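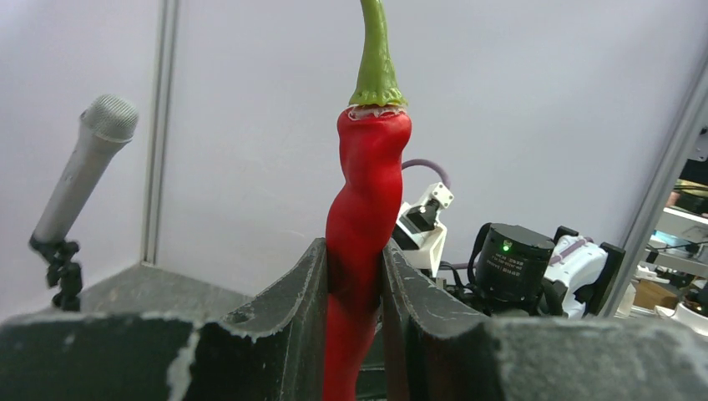 Mehwish Kakakhel: Did the poster and the sample pack use the same QR code? If they did, you can't split them after the fact. Edit your question and say which.

Scans and entries don't match on a print campaign

Posted 6/11/26

We ran a recipe contest for Julwood with bus shelter posters and free samples handed out at two stations. Each had a QR code going to the entry form. Neltik shows 1,764 scans, but the form has 2,237 entries. How can there be more entries than scans? The client wants one number for the report and I don't know which to give. Edit: the codes were different, but both went to the same page.

2 answers
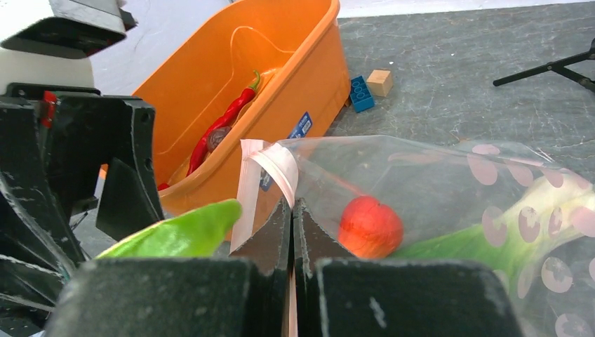
Scans and entries are separate counts and you should report both. People share the link once they have it open, or they type the address off the poster, and neither of those goes through the code. Check whether the form allowed more than one entry per email too. I had 186 repeats on a smaller contest last June and only found them when the prizes were due. For the next round, put a short printed code on the sample itself and ask for it on the form. If samples go out in a clear plastic bag like the one in the picture, the card can go inside facing out and you save a sticker. Then you can tie an entry to the handout even when the scan is missing.

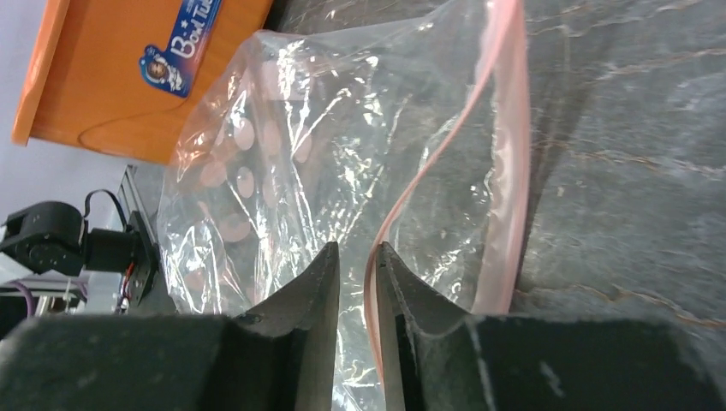
Cutholm Community Help | Campaign Measurement Team

Agree with most of the above, but look at your redirect first. If the QR link goes through a shortener and then to the form, Neltik may be counting only visits where its tag loaded. Ours missed a lot of people on phones with blockers – the shortener's own log had a higher number. Ask whoever set up the links (we used Ivanyshyn and they kept everything) for the raw export, by day and by code.

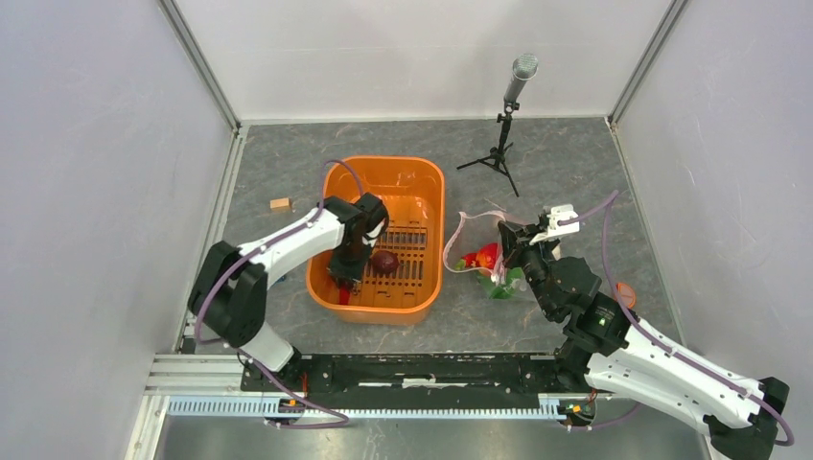 Once you have the export, take out your own test scans and anything from before the launch date. Put that number next to the unique emails on the form. Don't add scans and entries together, I have seen that in a client deck. If they insist on one figure, give them unique entrants and put the scans in a footnote.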